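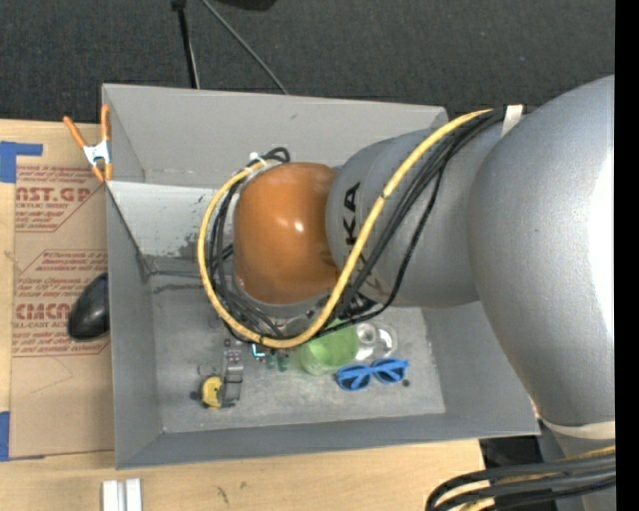 The planner is blamed for stalls that belong to perception, according to one attendee of the December run of this talk, and the time budget should be shown first. Fair point. The order below is changed accordingly.

Talks > Manipulation > Bin Picking Software
Filed under: Control & Planning, Speaker Notes
Print this page | E-mail this page

Notes for slides 1 to 11

Slide 1. Title. Say the scope: one arm, one bin, mixed objects, no object models. Grasp hardware is out of scope and gets no slide.

Slide 2. Time budget. Perception has 300 ms per cycle, planning has 80 ms. Everything else waits on these two. Point at the perception bar and leave it up for a moment.

Slide 3. Bin contents. A translucent green cup, a clear container with a rounded rim, blue-framed sunglasses lying lenses up. The clear container is the hard one: depth returns behind it land on the bin floor and the segmenter merges the two. Curik handles this with a second mask from color only. Where the masks disagree, the region is marked unknown and the planner treats it as solid.

Slide 4. Occlusion by the arm. With a fixed camera, the arm covers part of the bin whenever it is over it. The rigid links are easy to filter from joint angles. The cables are not. The yellow cable loops below the orange joint cover and moves with the wrist, and no link model includes it. Early builds proposed grasps on it. Pause for questions.

Slide 5. The fix. Furstead keeps a swept volume around the wrist and drops every point inside it. Cost: a cup directly under the loop loses points as well. We accept that and re-image after retreat.

Slide 6. Collision model. Bin walls are planes fitted at startup, including the slope. Anything clamped to the rim has to be entered by hand. The orange-handled clamp at the corner is a box in the config file - oversized on purpose.

Slide 7. Planner. Baluyot samples 3000 candidate grasps per cycle and rejects on wrist clearance first, wall clearance second, reachability last. Reordering these was the largest single speedup.

Slide 8. Control. Joint impedance during descent, position control elsewhere. Switch at the rim plane. Mention the torque spike at the switch and the ramp that removed it.

Slide 9. Logging. Plornero stores masks, dropped points and the rejected candidates. Show the replay view if the projector allows. Skip it if past 4:30.

Slides 10 and 11. Open items: cable pose estimation, floor scuffs read as thin objects, startup fit when the bin is already full. Then repository layout and build instructions.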